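Chapter 8
The Plate That Wasn't There: Missed Grips and False Holds

I've put this chapter after the ones on sensors for a reason. By now you know how a gripper is meant to tell whether it's holding something, and I'd like you to feel fairly confident about it before we spend the next few sections on how it goes wrong. If you skipped the part on grip force, go back and read it first (I'll wait!), as we lean on it all the way through.
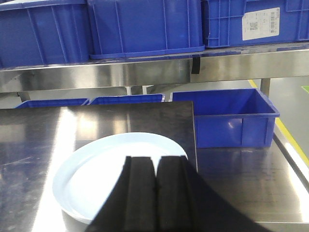
Meenakshi Jaiswal

My first proper fault was a false hold. I was new at Modton, I'd been given a cell that moved plates from a table into bins, and one afternoon in October it went through the whole motion with nothing in its fingers. It closed, lifted, swung over, opened, and added one to the tally. Then it did it again! The log said 466 plates moved. Jitendra Vashisht, who had the patience of a saint and was supposed to be training me, went and checked the bins by hand and came back with a number 42 short of that.

I'd love to say I spotted the cause straight away. I blamed the camera, then the lighting, then (I'm sorry to say) Jitendra. The program had a single test for "have I got it?", and that test was whether the fingers had stopped moving. Well, fingers stop moving when they meet a plate, and they also stop moving when they meet each other. The person before me had set the closing width so loosely that the two cases looked the same to the software.

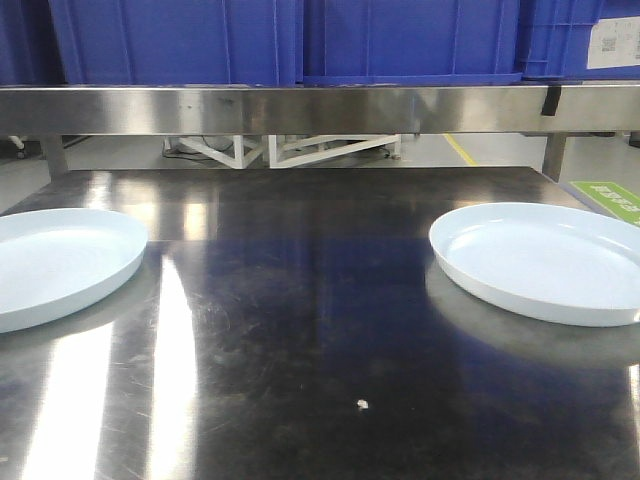

False holds usually start with a missed grip, so it pays to ask why the grip was missed in the first place. Plates are awkward things. The rim is low, there's hardly anything to get your fingers round, and a small error in height means you close on air or push down on the table. Polished steel makes it harder for any camera looking down, too: the overhead lights come back as long white streaks on the left half of the table, and the plate on the right has a blurry twin underneath it in the metal. Software hunting for an edge can settle on one of those quite happily, and it'll report a good match while it does so.

So we have two faults stacked up. The first is a poor estimate of where the plate is, and the second is a hold test that can't tell a plate from a gap. I want you to keep them apart in your head, because people tend to fix one and go home. 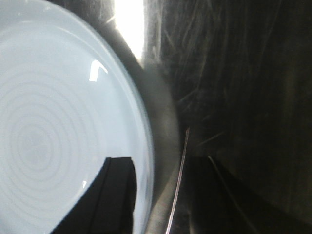 The safety side comes in when the grip is half right. A clean miss wastes a few seconds. A plate held by a sliver of rim can pass every test you've written and still let go halfway across, and if it's china you'll have sharp bits on the floor and a strong urge to reach in and tidy them up. Please don't, not until the arm is stopped and locked off. I watched a very sensible colleague, Aarti Uniyal, lean in during a pause she took for a stop. She was fine – the arm was waiting on a timer and she'd stepped back before it moved – but we rewrote the entry rules that same evening.

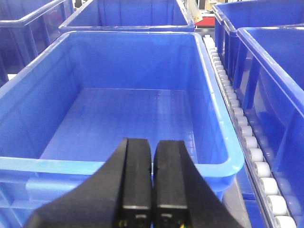

We'll take the release end in section 8.3, where the question is how you know a plate has left the fingers. Before that, 8.1 goes through finger width, motor current and weight as hold tests, and 8.2 has you set the limits for each using a log of about 200 picks. Have a pencil handy for 8.2, and don't trust the tally column.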